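Sleeping Cool: Mats, Mattresses and a Tidy Bed
Home and Living project report, by Tươi Đàm and Tùng Thân

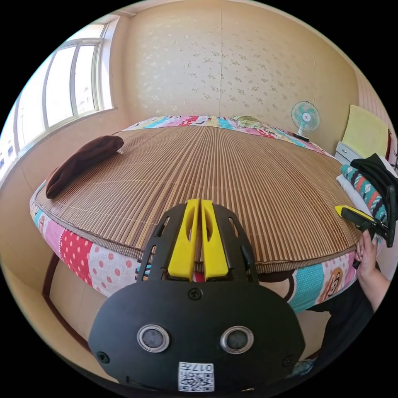
When our teacher asked us to pick one ordinary thing at home and really study it, the two of us went back and forth for days before settling on the bed (everybody has one, and everybody has an opinion about it!). Both our families put a woven sleeping mat on top of the mattress once the warm weather starts in April, and we wanted to know why people stay so loyal to them, and how they fit them into the morning job of making the bed.

We handed out 61 question sheets to neighbors and classmates and got 50 back, which we were very happy with. Of those, 27 people said they sleep on a mat for at least part of the year. The word we read most often was "cool," but plenty of people also wrote about their grandparents, and one lady filled the whole back of her sheet with a story about sharing a mat with three sisters.

Then we tried tidying a bed in two different orders. Folding everything first and stacking it at the side felt slow at the start, but it left the mat clear to wipe and straighten. Straightening the mat first meant doing it all over again, as each blanket we lifted tugged it crooked. Tươi still likes her own way, which is to roll the small things up and deal with them last, and we agreed to disagree.

A thick mattress with a bright patchwork cover looks cheerful, but the mat can slide on it. Mrs. Vũ next door told us to lay a thin cotton sheet between the two, and we would like to test that properly. We also want to ask people how they store their mats in winter, a question we left off our sheet and were sorry about later.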